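Plumis Sorting Cell
Equipment for small-parts kitting and sorting
Supplied and installed by Majali

Overview
Datasheet
Spares
Service
Contact

The Plumis is a bench-height sorting cell for workshops that pack mixed sets of small parts. One arm picks pieces from a shared area and groups them by color on a flat work board. It is sold as a complete cell with the table, arm, gripper, guarding and control cabinet included.

It is meant for short runs, where the set changes often and a fixed feeder would take longer to set up than the job takes to run. Typical work is toy parts, craft kits, teaching sets and printed samples.

What changes for staff

Sorting by hand means long periods in one position with the arms forward. With the Plumis, the operator loads the board, starts the job and checks the groups before they go to packing. The job still needs a person. Pieces that stand too close together may be missed on the first pass, and the operator moves them apart or calls a second pass from the panel.

At the Nornovholm workshop, 19 people work in kitting. Two cells went in there in December, one at each end of the packing line. No jobs were cut. Sorting was a full-shift post before and is now a 2-hour turn, after which the operator moves to packing or stock. Lungile Khumalo, the shift lead, asked for the turns to be kept short after the first week, when people found that watching the cell for a whole shift was as tiring as sorting.

"The first thing we had to learn was to leave it alone while it works," Khumalo says. "People wanted to reach in and help."

Training takes 6 hours per operator and is done on site with the customer's own parts. It covers loading, clearing a stopped job, changing the board and safe entry to the cell.

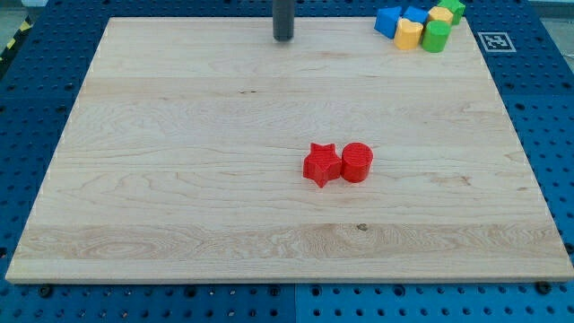

Work board on the perforated table, with red pieces near the center and the gripper behind them.

Table and board

The table top is made of perforated panels, so boards and fixtures can be placed anywhere on the hole pattern. The standard board is pale wood. Other surfaces can be ordered. A square printed marker beside the board gives the camera its reference point and must be kept clean and uncovered. If the marker is moved, run the alignment job again before starting work.

Control

The cell runs Flalleo job software, which stores up to 54 jobs. A job can be copied and edited at the panel without calling us. Operators can change the grouping and the order of picks. Speed limits are locked and can only be changed by a supervisor.

Service

One service visit a year is included for the first 2 years. Gripper parts are kept in stock. For site surveys and quotes, ask for Bilal Majali and have the size and weight of your largest and smallest parts ready.

Page updated 29 October 2018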